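Rellari finger pads, set of 2

I make these at home, in between everything else, and they're the pads I use on my own hand-held grippers! Soft face, stiff back, and they slide on without glue (my first batch needed glue, ugh). Cut for the Gralline parallel gripper, but 15 minutes with a file and they'll go on most printed fingers.

Skinny things are what I built them for. Pens, straws, chopsticks, all the stuff that likes to roll away from you.
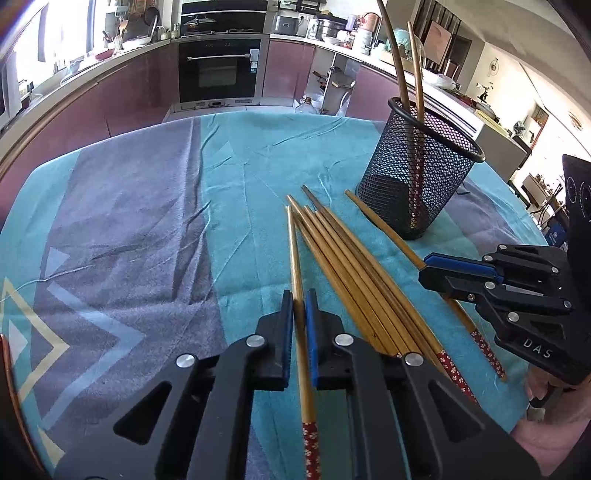

I sell them in black or blue, and you can mix the two in one set, just put it in the order note. $20 a set, shipped from Flovville. The next batch goes out in March.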